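The open day at Nurkgate began at ten, and I came with 18 other people from the bus. We all wore paper badges. Mine said "Guest of McKinnon", although I have never worked for them.

In the demonstration room there was one long screen. The guide told us that Stadik, the delivery machine, had learned to walk its route in a town called Flustlow before it touched a real street. Flustlow existed only in the computer. It had corners, kerbs and sunshine, and Stadik had crossed it 600 times.

"Please, look at the town," she said, and I moved my chair nearer.

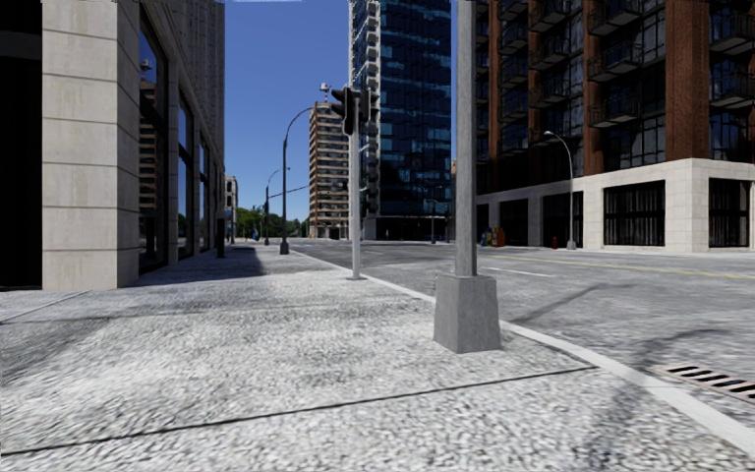
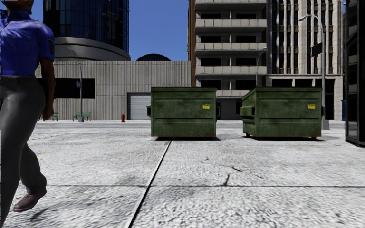
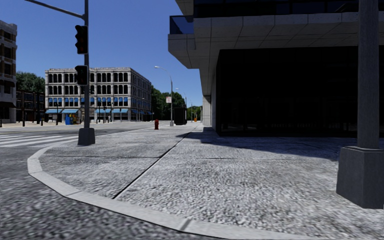
*Three views of Flustlow, from the open day at Nurkgate.*

I was a postman for many years, so I looked at the pavements first. They were good pavements. I wondered which door had the bad dog and which had the old woman who wanted to talk.

"Who lives there?" I asked.

The guide smiled politely. "There are walkers. We can add more if the test needs them."

"But do they get letters?"

She looked at her papers. A boy behind me laughed, and then he stopped, as if he also wanted to know.

After the coffee they let us write a question on a card for the engineers. I wrote no question. I wrote an address, Flustlow, number 183, and under it: "Dear neighbour, I hope the weather stays fine." I put it in the box with the others.

In March an envelope came to my house. The stamp was real.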